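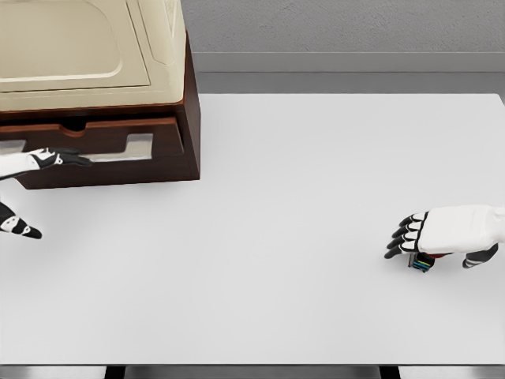
Brown cabinet on the white table

Boards > Home & Paperwork > Storage units and what to keep in them

**petden_mom**
Okay, I need opinions from people who have been through this. We're moving from Petden to Nundatley in December, into a place with a lot less closet space, and I want to rent a small storage unit for the stuff that won't fit. Fine, easy. But my husband wants to put the paper files in there too. All of it! Tax returns, the mortgage stuff from the old house, the kids' school records, the car titles. We have 26 of those cardboard file boxes (I counted because the movers asked) and he says there is no way they're going in the new hallway.

I get it, I really do, I'm the one who trips over them. But it makes me nervous to have our whole life sitting behind a padlock across town. Does anyone here keep papers in a unit? Did you regret it? The one we looked at is Oltau Storage, the place behind the lumber yard, and they have regular units and the indoor climate ones.

**gravelroad**
I've had a unit at Oltau for 4 years. Regular one, outside door, no heating or cooling. I keep camping gear, a dresser and a bunch of books in it. Books are fine. A little wavy, but I'm not selling them. I'd put old tax papers in there without losing sleep. Car titles no. Why would you want to drive across town for a car title?

**teacup_annie**
Please don't do the outside ones for paper!! I did that with my mother's letters and photo albums after she passed, and when I opened the boxes in spring they smelled like a basement and a whole stack of photos had stuck together face to face. I got some of them apart and some I didn't. It wasn't a leak or anything, the floor was dry. Just damp air coming and going all winter. I still feel sick about it.

If you have to use a unit, pay for the indoor climate kind and get plastic bins with real lids. And keep anything you'd cry over at home.

**gravelroad**
Sorry about the photos, that's rough. I'll still say it depends on the unit. Mine faces south and it's been dry as toast. I check on it every couple of months, though, and I have stuff up on pallets.

**halfpastnine**
Going to ask the rude question. Why do you have 26 boxes of paper?

I'm not trying to be mean, I had almost that many. Then I sat down with a trash bag and a shredder and found out most of it was utility bills from two apartments ago, manuals for things I'd thrown out, and bank statements I can pull up online. I ended up with 2 boxes. Took me a few weekends and one burned-out shredder (do not feed it staples, whatever the package says).

Renting space to store old gas bills is paying rent on garbage.

**petden_mom**
Ha, it's a fair question. Some of it is my late father-in-law's business papers, which I'm scared to touch, and some of it I have no idea. My husband labels everything "misc."

**halfpastnine**
"Misc" is where the gas bills live. I rest my case.

**ledgerline**
I do bookkeeping for a few small shops, so I'll jump in, but please check with your own tax person before you shred anything. How long you need to keep things depends on what they are, and business papers are a different animal from household ones. With your father-in-law's, I'd ask whoever handled the estate. Could be that everything is settled and it can all go, could be that a few folders need to hang around.

What I'd do with the rest is sort by how fast you'd need it. If you might need it the same day (IDs, titles, passports, insurance policies, the will) it stays in the house in something fire-resistant. If you could wait a week for it, a storage unit is okay. If you can't think of any reason you'd ever go get it, it probably doesn't need a roof.

Also, the will should not be in a unit only one of you has the code for. I've seen families go round and round with a storage office over that.

**teacup_annie**
Oh, the code thing! Yes. Put both names on the lease. When we had to get into my mother's unit none of us were on it and it dragged on forever.

**gravelroad**
Disagree a bit with the fire box love. Those little ones people buy at the big stores can get damp inside if you leave them shut for ages. I had one with my discharge papers in it and they came out limp. I open it now and then and keep a couple of those dry-out packets in there. Just saying the home option isn't perfect either.

**kahsay_side**
Different angle. Read the lease before you sign. I was in a unit over in Kahsay, not Oltau, and the first price was great and then it went up 40 dollars a month after the intro period ended. Totally allowed, it was right there in the paperwork I didn't read. And moving out of a unit is such a pain that you just keep paying. I kept paying for more than a year for a couch I hated.

Ask them what the rate is after the intro, ask if you have to buy their insurance or can use your own, and ask what hours the gate works. Mine locked at 9 pm and I found that out at 9:10 with a truck full of stuff.

**petden_mom**
Oh, that insurance part I hadn't even thought of. Would our renters policy cover papers in a unit?

**ledgerline**
Maybe the bins and the furniture, up to some limit. Call and ask, and get the answer in an email. No policy gives you back the papers themselves, though. If losing a piece of paper would be a headache, scan it first and keep the scan somewhere that isn't the unit.

**halfpastnine**
And once you've scanned it, ask yourself if you need the paper.

**ledgerline**
Sometimes you do! Titles, deeds, anything with a raised seal. Don't go wild with that shredder.

**halfpastnine**
The shredder is dead, we're all safe.

**gravelroad**
One practical thing, if you do go ahead: leave yourself an aisle. Everyone packs the unit to the door and then the one box they need is at the back wall. Put the papers near the front and write what's in them on the side, not on the lid, because the lid is going to be under another box. And no "misc."

**petden_mom**
Okay, reading all of this out loud to my husband. He says the "misc" comments are hurtful, lol.

Here's where we've landed so far. The same-day stuff stays with us, and I'm getting a better box for it. I'm calling the lawyer about his dad's papers. We'll go through the rest a couple of boxes a night after the kids are in bed, and whatever survives goes in plastic bins in the small indoor unit, if the after-intro price isn't crazy. He still thinks the outside one would be fine. We are not done arguing about that one.

**gravelroad**
Tell him I'm on his side.

**teacup_annie**
Tell him I'm NOT. And take the photo albums home with you, please, even if they have to live under a bed.

**petden_mom**
Albums are already in my car. Will report back on box one tonight.

Contact the moderators | Copyright Home & Paperwork Boards | Back to top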